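Otside client team — minutes of the September meeting

Start: 10.00
Chair: Kinga Vörös
Apologies: none received

1. Minutes of the previous meeting

Agreed with one correction. Under item 4, "offline queue" should read "upload queue". The offline queue was not discussed.

2. Local storage and the settings migration

The move from the flat settings file to the Jomberg store is complete on the main branch. The migration runs at first launch after the update and writes a marker when it has finished. If the marker is missing, the app runs it again from the start. It was noted that the second run overwrites any setting changed between the two launches. Agreed that the migration should compare the time stamp on each key and keep the newer value.

The old file will stay on the device for two releases and then be deleted. Kinga Vörös asked for the deletion to be a separate change with its own test.

ACTION: time stamp comparison to be added before the branch is tagged.

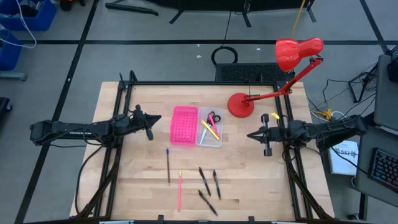 3. Sync conflicts

Conflicts are still settled by last write wins, using the device clock. Testers at Hellcombe set one device five minutes fast and lost edits made on the other. The server already returns its own time in the response header, and the client ignores it. Agreed to store the difference between server time and device time at each sync and apply it to all local edits. Text fields will keep both versions when the difference cannot be worked out, and the user will be asked to choose.

A full merge of text fields was raised again. Not agreed. The work is larger than the benefit at present and the item is closed until the next major version.

ACTION: clock difference to be stored per account, not per device.

4. Start-up time

Cold start on the oldest supported handset has risen by 300 milliseconds. Most of the increase comes from the Coetzee image library, which opens its cache on the main thread. The library has a setting for this but it is off by default.
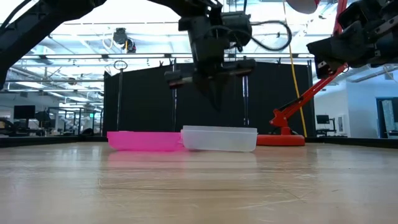

Turning the setting on removes the delay but allows the first list to draw before the cache is ready, so thumbnails show as blank for a moment. Agreed that blank thumbnails are acceptable if the row height is fixed beforehand — rows must not move once drawn. The figure will be measured again on a release build, as the present one was taken with logging on.

ACTION: repeat the measurement and add the result to the ticket.

5. Support for version 7

Version 7 of the client still calls the old login address. The address will stay open until the next release is out and will then return an upgrade message. The wording of the message has been sent for translation.

6. Any other business

The build server ran out of disk space twice. Old artefacts will be removed nightly. Tagged builds are kept.

The meeting closed at 11.25.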